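How many demos per object before you move on?
Forum: Learning from Demonstration > Data Collection

gripnslip
Hi all, long time reader. I'm running teleop for a tabletop pick and place set and I need a sanity check before I burn another month on it. We have 536 usable episodes so far, two hands, one operator (me, mostly). The policy is decent on the toy bricks and pretty sad on everything else. My plan was 90 episodes per object and then swap the object out. My coworker thinks that's way too many of the same thing and we should shuffle the whole table every single time. Who's right? I'd love for it to be me but I'm open to bad news.

ondieki_arms
Your coworker. Sorry!
We did one object at a time at Ondieki all through April and the policy learned "go to the thing on the table." Any thing. Put two things down and it hovered between them like a kid in a candy aisle.

tealcarpet
Half agree. If you shuffle from day one, you get a big pile of clumsy demos, since the operator never gets good at any one grasp. I'd do 30 of each object alone to warm up, throw those in a separate folder, then go mixed and never look back. Also what does your table look like? Can you post a view from the head camera?

gripnslip
Sure, grabbed one before lunch.

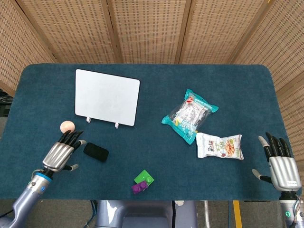

The mixed layouts are where my resets get slow, so that's the part I'm dreading. I have to lay everything out, get back into the rig, wait for the hands to sync, and then do maybe twenty seconds of real work. And I've got habits. I noticed the bricks nearly always end up together near the front edge like that, green one touching the purple one, because that's where my hand drops them. The snack bags drift right. If the policy is learning my laziness I guess I'd like to know now.

ondieki_arms
Oh it's learning your laziness, guaranteed. Write a little script that spits out positions and follow it even when it's annoying. Ours prints a grid and you just put stuff where it says.
And I'd split up those two bags for a while. The corner of the little white one is right up against the teal one, and if you start there every time you'll get a policy that only knows how to pick a bag with a neighbor.

fakier_fan
Gonna disagree with that one. Touching objects are the good stuff! Real tables are messy. I use the Fakier logger and tag every episode "clear" or "touching," and when I dropped the touching ones my success rate on clutter fell off a cliff. Keep them, just don't let them be all you have.

ondieki_arms
Fine, keep some. I still say separate first. You can't tell what failed when both bags move.

tealcarpet
The one I'd worry about is the little ball. It's pale, it's small, and it's sitting right off the left fingertips. Does your right hand ever get a turn at it?

gripnslip
Uh. No. I don't think the right hand has touched that ball once — I always go with whichever side is closer, and it always starts on the left. Okay, that's embarrassing.

tealcarpet
Not embarrassing, everybody's set has one of these. Go do a batch with the ball on the right and the bags on the left. Handoffs too if you're feeling brave.

drotix_dan_not
Different question, how are you doing the sponge? Flat black thing on a flat surface gave us fits. On the Drotix hands we ended up pinching the short ends, and even then the fingertips skated over the top half the time.

gripnslip
Thumb on one long side, fingers on the other, and push down a bit so it buckles. Ugly but it works for me more often than not. I throw out the ones where I fumble it more than twice.

fakier_fan
Don't throw those out! Recoveries are gold. If you fumble and then get it, that's a demo of how to recover.

drotix_dan_not
Eh. One fumble, sure. Five fumbles and you're teaching it to fumble. We cut anything over 60 seconds and the policy got a lot less twitchy.

gripnslip
I like the time cutoff, way easier than me arguing with myself over every clip. So: short solo warmup in its own folder, position script, swap sides, keep a few touching starts with a tag. I'm going to try it on the bags and the ball first and leave the bricks alone, they're fine.

ondieki_arms
Script the bricks too.

gripnslip
Ugh. Okay. Bricks too.

orkville_lurker
Would anybody share that position script? We're a two person shop in Orkville and our layouts are all over the place, by which I mean all in the same place.

ondieki_arms
Message me, it's short and the comments are rude but you're welcome to it.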